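A Thursday at the Statehouse Open Day

The state capitol in Drummond opens its doors to the public one day a year, on the theory that people who pay for a building should get to see the carpet. I went on a Thursday in December. The legislature was in session, technically, which meant the tour came with a live committee hearing at no extra charge. I had wanted to see one since the fight over the Dravex plant began eating the local news last spring.

You enter through the south door, past two metal detectors, one of which was working. The line took 42 minutes. A man ahead of me had brought a pocketknife, a multitool and a second, smaller pocketknife, and seemed surprised by each of them in turn. The guards were very nice about it. They gave him a paper ticket for each item and he put the tickets in his hat.

The first stop is the rotunda, where a guide in a green blazer explains the mural. The mural shows the founding of the state as a kind of picnic. There is a river, a plow, a great many hats, and a woman holding scales who stands for Justice or possibly Commerce – the guide said both parties claim her. Somebody asked what it cost to restore. The guide said that was a good question and moved us along to the staircase.

The House chamber has 170 desks, bolted down after an incident in a previous century that the brochure calls "spirited." Each desk has two buttons, green and red, and a third with tape over it. Visitors may sit in the gallery and look at the desks. On the day I went perhaps a third had a member behind them, and most of those members were reading their phones with an attention I have never seen given to a bill. A resolution honoring a high school marching band passed without objection. So did a second resolution, correcting the name of the high school.

Lunch was in the basement cafeteria. Lobbyists and schoolchildren use the same line, and the schoolchildren are better behaved around the pudding. I had the chili, which I would describe as bipartisan. The tables by the window are understood to belong to the Sovar people, who want the state to buy their voting equipment and who wear lanyards to remind you. I took one of their tables by mistake and was given a pen, a folder and a fairly long talk about paper trails.

The hearing began at one, or at any rate the notice on the door said one. The chair arrived at 1:25 and apologized for the delay, which he blamed on the previous hearing, which he had also chaired. The matter at hand was whether the town of Kemodmont should be allowed to tax the Dravex plant at the same rate it taxes everybody else. You would think this could be settled before supper. The committee has been at it since spring.

Each witness gets two minutes. There is a small lamp on the table that goes from green to yellow to red, and I can report that it has no effect on anyone. The man from the company spoke for eleven minutes, mostly about partnership. He used the word "footprint" in three different senses. A woman who runs a feed store in Kemodmont spoke for under two, said the road in front of her place had been torn up by trucks and she'd like it fixed, and sat down. She got the only applause of the afternoon, and the chair banged the gavel at it.

Then the members asked questions. I use the word loosely. A question in a committee hearing is a speech that goes up at the end. One member from the western counties talked about his grandfather's mill until the lamp would have gone red twice, had the lamp applied to members. Another wanted to know whether the witness agreed that jobs were good. The witness did. A third left the room in what I took to be protest and came back with a sandwich.

The company says the tax would put up to 2,000 jobs at risk. The town says the plant has never had that many. Both sides had charts. The charts were handed up to the committee and from the public seats you could see the backs of them. At 3:40 the chair announced that the vote would be held at a later date, to be announced at a later date.

I had an hour before my bus, so I did the rest of the tour on my own with the map, which is printed in a shade of gray best enjoyed outdoors. The map will tell you the public records office is on the second floor. It moved. The new place is down a long hall in the annex, past the vending machines, and the clerk there is the most useful person in state government. She found me the plant's last tax filing in less time than it had taken the committee to settle on the spelling of Kemodmont. It cost me a dollar a page and she let me use the good stapler.
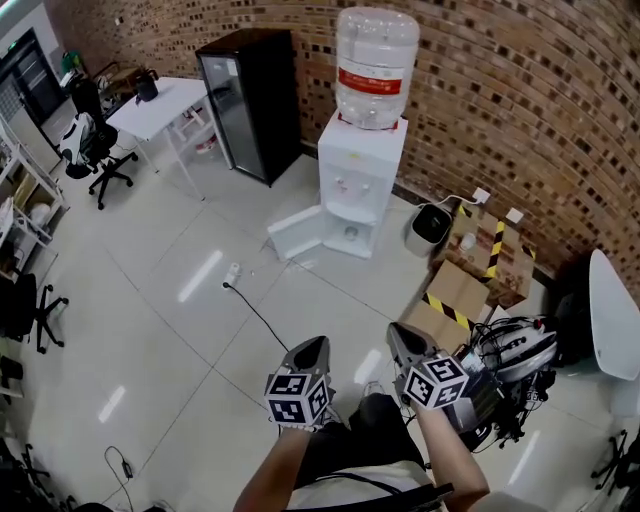

Brick wall and tiled floor, with two hand-held grippers.

The gift shop is by the exit and closes at four, as do most things there. I got in with a few minutes to spare. They sell a snow globe of the dome, a tea towel with all the county seals on it, and a children's book about how a bill becomes a law, which runs to 24 pages and has a mouse in it. In the book the whole business takes a week. I bought the towel.

If you plan to go next year, some practical matters. Parking on the north side is for members only, including when there are no members. The coat check wants cash. The gallery is cold and the hearing rooms are hot, so dress for both. Bills up for a hearing are posted on the board outside the clerk's office the evening before, in very small type, and it pays to bring someone tall. Written comments on the Dravex bill can still be dropped in the box by the south door. I put one in. It was about the road.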